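Home | Diary | Reading | About | Contact

29th August
Posted by Simin Moradi

Long day, quick one. Shoes off, tea going cold, typing with the window open.

Third week at Olivares and they still haven't sorted my badge. Had to wait by the side door again until someone from payroll came in with her bagels. She waved me through and said they really ought to have a word with somebody. Yes. They ought.

Rota meeting first thing. Went on forever. The warehouse people want the back-to-school cover extended into the fall, the office wants it to end tomorrow, and guess who has the spreadsheet open in front of her. Me, the agency person, on a seven-week contract, booking other agency people. I did point this out. One laugh, from the far end.

The argument is about the rate. Utora charges Olivares a margin on every hour and it went up in May, and no one on the client side noticed until the invoice landed on the wrong desk. 403 hours in one month, for packing cover alone. Finance had budgeted for 400 so I thought fine, close enough, well done everyone. No. The hours are fine, it's the price of the hours. Almost $3000 over what they planned. So now there's talk of going direct, taking people on themselves, and I had to sit there with my face arranged.

Because I can see both sides, that's the trouble. Half of the people I book would take a permanent job tomorrow if you put it in front of them. The other half would run. There's a man on the late shift who does school runs in the morning and won't touch anything with a notice period. There's a girl saving up to go traveling. You can't write one policy for the two of them, and they keep asking me for one policy.

And there's the transfer fee. If Olivares hires anyone inside the window they owe Utora for it, it's in the terms, page whatever. I said so. Silence. Then somebody asked if the fee was "negotiable in spirit". I wrote that down so I wouldn't lose it.

Lunch at my desk, egg sandwich, too much pepper. 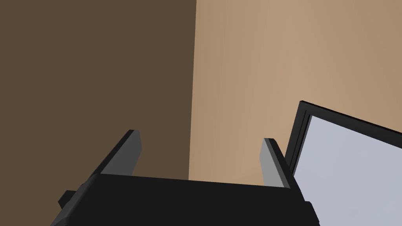
Oriana called at two, from the Utora office. She never calls, she sends those emails with no greeting. So I took it out in the stairwell. She's heard Mironon are sniffing around the account, offering a lower margin and some kind of online timesheet thing. Did I know anything? I did not. Which is true, and also I didnt like being asked. I work for Utora, I sit at Olivares, everybody thinks I'm carrying messages for everybody else. I said I'd keep my ears open and then felt grubby about it the whole way back up.

Also she wants me for Clidon after this. Same kind of thing, covering for their HR person who's going on leave. Longer, better hourly, farther out. Two buses. She needs an answer by Monday. I said let me think, she said of course, and then told me twice more that it's Monday.

So, thinking. For: the money. Not having to look for something in October when everyone else is looking. For: I'd be doing real hiring, interviews and so on, not just plugging holes in a rota. Against: two buses. Against: starting over again with the badge and the coffee machine and which fridge shelf is whose. I've done it so many times now. I know how to walk into an office and be useful by lunchtime, I'm good at it, but I'd like to be somewhere long enough to see how a thing I started comes out. The induction sheet I wrote here - they're only just beginning to use it and I'll be gone.

Dad says take it. Dad worked in one place his entire life and thinks my job is a sort of weather.

Late on, the timesheets. Two missing signatures, one filled in for the wrong week, one with a phone number where the hours should be. Chased them all. Everybody will get paid on Friday, which is tommorow, so that was tight. One supervisor signed his against the wall while walking. Fine. It's a signature.

Got home after seven. Ate toast. Must ask about holiday pay, mine I mean, I've told every single temp in that building how theirs works and haven't checked my own since I started. Must ring the dentist. Must reply to Oriana, with words, not a thumbs up.

Leaning toward yes. Will look up the second bus.

Contact Simin | © Simin Moradi | Back to top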